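Duresness wants 800 demonstrations before it will train anything. We have 146, and most of April has gone. Each one means somebody steering the arm by remote control through a grab that a toddler would manage while looking the other way.

Riku Furukawa says the quality of the first 200 matters more than the total. Maybe. I've watched his replays and I can't tell a good one from a lucky one.

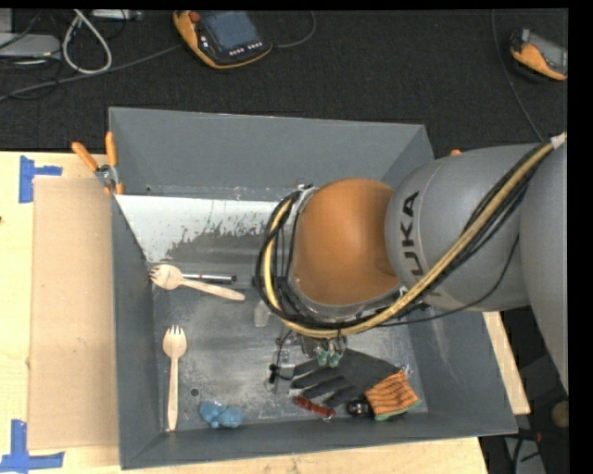 My real doubt is about what gets copied. When I drive, I dither, overshoot and come back, and all that dithering goes into the training set as if I meant it. Put a work glove in the bin with its fingers spread under the gripper, and I'll take it by the cuff one day and by a finger the next. The wooden fork I always leave till last – pure cowardice. Which of those habits is the robot meant to learn?

I'm back on the controls on Monday.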